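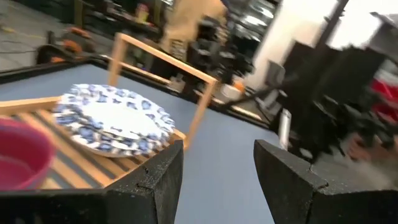

The Ferry Clerk

The last boat to Brisbridge left at 7 in the evening, and after that the clerk had the ticket office to herself until the cash was done. She liked that hour. The heater ticked, the gulls went quiet, and the phone hardly ever rang.

The man came in a few minutes after the boat had gone. He had a canvas bag over one shoulder and his coat buttoned wrong.

"I need to get across," he said.

"You've missed it. Next one's at six in the morning."

He looked out the window at the lights going away over the water. Then he sat down on the bench under the timetable and put the bag between his feet.

She went on with the cash. October was slow. A few commuters, a school party, a woman who paid for a bicycle and then decided not to take it. The float came out right the first time. She wrote it in the book and locked the drawer.

"I have to close up," she said.

"Is there a hotel?"

"The Solberg, at the top of the hill. They shut the kitchen early."

He nodded but didn't get up. "My father worked on that boat," he said. "The old one. The Pestari."

She had been hearing about the Pestari since she was a child. She had gone down in the channel one winter with a load of fence wire and no passengers, and the crew had walked up the beach soaked to the skin and gone into the bar. People still talked about it as if it had been a party.

"Which one was he?" she asked.

"The engineer."

"I thought the engineer moved away."

"He did. He moved in with us." The man rubbed his knee. "He died in the spring. He asked to be put in the water where she sank, and I said yes, because you do. I've had him in the closet since then. I drove up today because I had the day off."

She looked at the bag.

"You can't do it from the ferry," she said. "The captain won't stop for anything. There was a family who tried it off the stern a few years back, and it all blew onto the cars."

"I didn't know that."

"And she isn't on the ferry route anyway. She's over by Wragg Point. You can see the place from the end of the breakwater, or you could if it was light."

He thought about this. "How far out?"

"200 yards. The tide runs right over her."

She turned off the heater and the sign in the window. She got her coat and her flashlight and stood by the door with the keys, and he picked up the bag and went out ahead of her. It had started to rain a little. Her car was the only one left in the lot besides his, and they both stood there.

"When's the tide go out?" he said.

"It's going out now."

She had been on her feet since noon and there was a pork chop at home that had to be eaten. The breakwater was a ten-minute walk each way, on bad stones.

"Stay behind me and keep to the left side," she said. "The right side's slick."

They went slowly. He slipped once and caught himself with his free hand, and he held the bag up against his chest after that. At the end there was an iron post with a ring on it, and she held on to the ring and pointed the flashlight where the Point would be. The beam didn't get that far. There was only the rain in it, and some black water moving from left to right.

"Out there?" he said.

"Out there. Get down low, and wait until the wind drops."

He knelt on the stones and opened the bag. She switched off the flashlight. It took him longer than she expected, and she heard him say something, and then the zipper.

"Did he ever talk about it?" she asked on the way back. "The night she sank?"

"He said the bar wouldn't let them pay."

"That's what my mother said, too. She was working there."

He stopped walking. She shone the light on the stones by his feet until he started again.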